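Le trench Fandel, coupe longue : quatre mois de vie commune

26 septembre 2020, par Margaux Roussel

Je mesure 1,81 m, ce qui, dans le prêt-à-porter, me range à peu près dans la catégorie des lampadaires. Les manches s'arrêtent au milieu de l'avant-bras, la taille tombe sous la poitrine, et les vendeuses me disent que le sept-huitièmes revient. Il revient surtout sur moi.

Alors quand Fandel a sorti en mai sa ligne « coupe longue », j'ai commandé le trench le soir même. 189 euros, c'est une somme pour un manteau qu'on n'a pas essayé. Colette Texier, avec qui je partage un bureau et une certaine méfiance envers les soldes, m'avait prévenue que le beige me donnerait l'air d'une détective en fin de droits. Elle n'avait pas complètement tort, j'ai donc pris le bleu nuit.

Commençons par ce qui fâche. La livraison a mis 14 jours, avec un colis parti faire du tourisme dans un entrepôt dont le suivi refusait de donner le nom. La ceinture glisse. Elle est jolie, elle est longue (pour une fois !), mais elle se dénoue dès qu'on monte un escalier, et j'ai fini par la coudre sur le côté gauche. Quant aux poches, elles sont assez profondes pour y perdre un trousseau de clés et trop étroites pour y passer la main qui le cherche.

Les manches, maintenant. Elles couvrent le poignet. Je laisse un blanc pour que les grandes de la salle puissent s'asseoir. Elles couvrent encore le poignet bras tendus, par exemple accrochée à la barre du tram, et il reste de quoi faire un revers. Les épaules sont bien placées, la taille est à la taille, et le dos ne remonte pas quand on s'assoit.

J'avais essayé l'an dernier le modèle équivalent chez Rautiainen, plus de 400 euros, une gabardine magnifique et des manches de communiante. La matière du Fandel est moins noble, un coton mélangé qui marque vite aux coudes, mais je préfère un tissu moyen qui arrive au bout de mes bras.

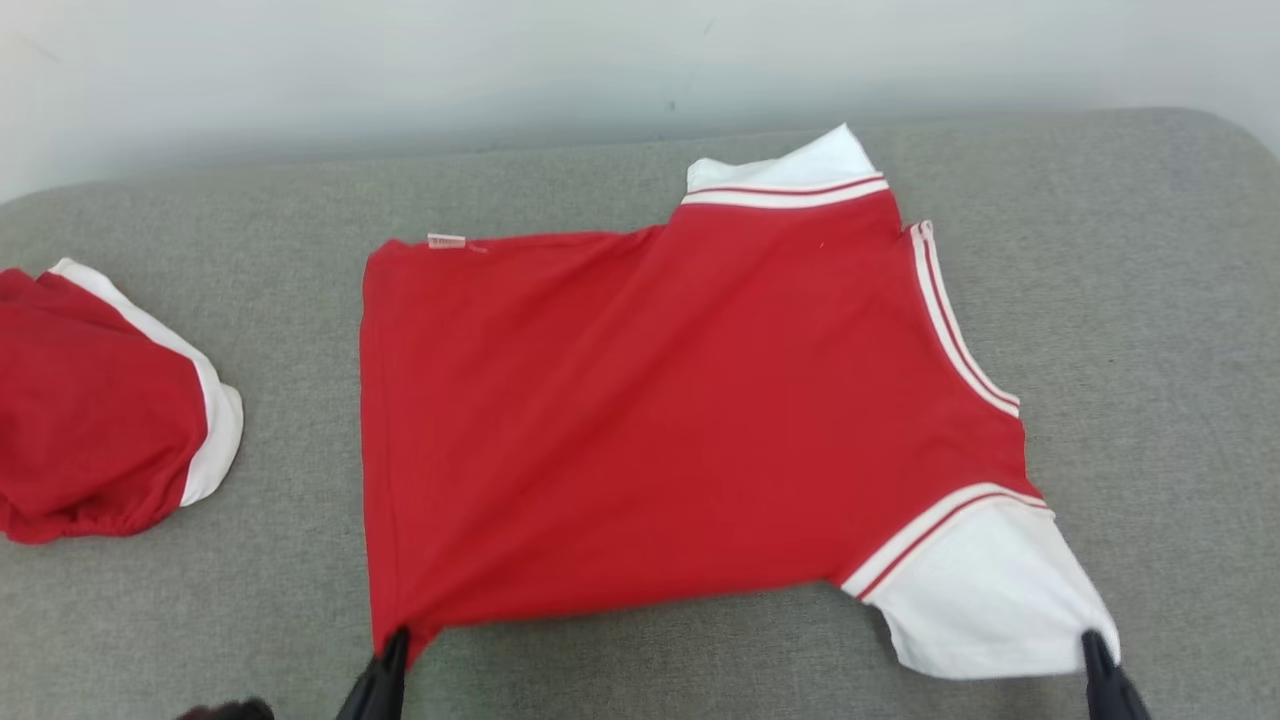
Côté entretien, l'étiquette demande 30 degrés et un séchage à plat, ce qui suppose de posséder un salon. J'ai séché le mien sur cintre et il a survécu. La doublure, elle, sort de la machine froissée comme un vieux reçu, prévoyez le fer. Un bouton m'a lâchée en juillet ; le bouton de rechange est fourni, d'un bleu légèrement différent.

Niveau tailles, prenez la vôtre. J'ai hésité avec celle du dessus, par réflexe, et j'aurais nagé dedans.

Ma note : 4 sur 5. Le point manquant est pour la ceinture.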